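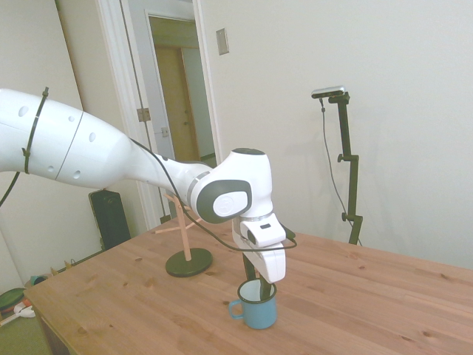
Mug tree and enamel mug set, Olance – used by a school robotics club

Print this page | E-mail this page

Reviewed by Merike Laur, Mergate Robotics Club

Our club has 12 members and one arm, and this term's project is putting a mug on a mug tree. We needed a stand and mugs that could take a lot of handling. The Olance set is sold for kitchens, and we bought it from Pētersons in Lonton. I have now used it with the club for most of a term, over nearly 200 attempts.

The stand

The pole and pegs are plain light wood on a round, dark base. The pegs are thin and set at an upward angle, so a mug stays put once the handle is over. For a beginner's program that is a help. The pegs leave the pole at different heights, and the students soon learned to pick one peg and stick to it, with the approach written for that peg only.

The base is the weak point. It is too light. If the handle catches a peg on the way in, the whole stand slides and the next run starts from the wrong place. We put non-slip matting under it for a while, then went back to marking the position in pencil. I would have paid more for a heavier base.

The mugs

The mugs are light blue enamel with a dark rim and hold 300 ml. Ours have been dropped often and have chipped in two places, both on the rim. A china mug would not have lasted the first session. The enamel is slippery, though, and a grip across the outside needs care. 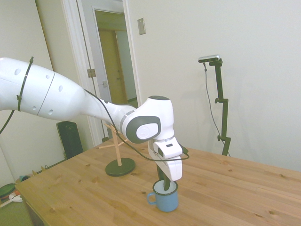
Finger inside the mug, handle to the left.

Students tried gripping from above in several ways. The handle has to end up facing the peg, so whoever sets the mug down needs to set it the same way round every time. We wrote that on the board in the end. The handle opening is a fair size and forgives a small error in height, less so an error sideways.

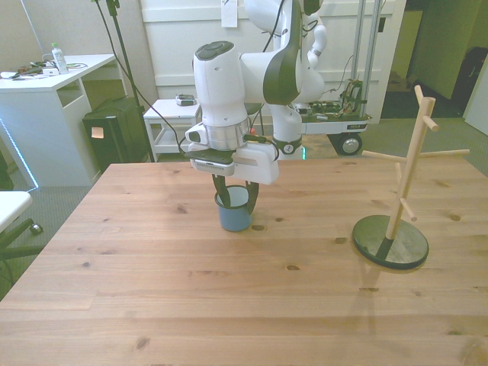 Verdict

Good value for club use, and the mugs are better than the stand. I would give it 3 stars out of five for the stand and four for the mugs. Spare mugs are sold singly – buy one with the set.

Last updated: 2025-10-10

Contact us | Copyright Mergate Robotics Club | Back to top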